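3.2 Field sites and household inventory

The survey was carried out in two towns, Flirkent and Tretano, which were chosen because both had a furniture works that closed within living memory and both still have a large stock of locally made bedroom pieces in daily use. The Flirkent works made painted furniture for the middle of the market. The Tretano works, which traded as Rovinetti, sold mostly to hotels until it turned to private buyers in its last years.

We sent a letter to 1,195 households and received usable replies from 1,135 of them. The high return owes a good deal to the parish newsletter in Flirkent, which printed the form on its back page. Of the households that replied, 161 reported owning at least one dressing table with a fixed mirror, and these form the sample used in the rest of this section.

Respondents were asked who had bought the piece, which room it stood in now, and what was kept in the drawers. We did not ask for a maker's name on the first form. Pilot interviews had shown that owners often gave the name of the shop instead, and the two were hard to separate afterward. Makers were recorded later, from labels and stamps, during home visits.

Style was coded by a single reader, Linnea Ekström, using the categories in Section 2. Pieces with curved legs and carved mirror surrounds were placed in the "cottage" group whatever their finish. Figure 4 shows a dresser of this type, white, with a row of drawers along the front and an oval mirror in a cream-colored carved frame.
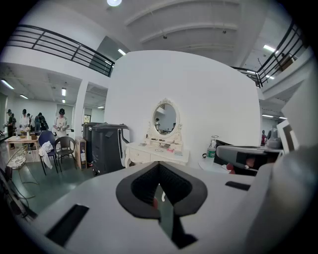
Flirkent, 22 Mar 2019

Figure 4. White vanity dresser with oval mirror, cottage group.

The cottage group was the hardest to date. Its main features stayed in the catalogs for decades with little change, and repainting has removed much of the evidence that would normally help. Where a drawer could be taken out, we looked at the joints and the unpainted inner faces. Where it could not, we relied on the owner's account and marked the date as uncertain.

Home visits in Tretano took place the following July. Cosmin Grecu conducted the interviews there, and a second reader checked his notes against the forms. In 11 cases the form and the interview disagreed about how the piece had come into the household. Most of these involved a dresser that had passed between sisters or cousins more than once, so that "inherited" and "given" were both fair answers. We kept the interview version in the tables and list the form version in the appendix.

Location within the home was more stable than we had expected. Owners who had moved the dresser out of the main bedroom had usually put it in a guest room or on a landing – seldom in storage. Several said the mirror was the part they used and the drawers held things they had not looked at for years. One owner in Flirkent kept sewing patterns in all of them. Drawer contents are taken up again in Section 5, together with the Toma catalogs, which give some idea of what the makers thought the drawers were for.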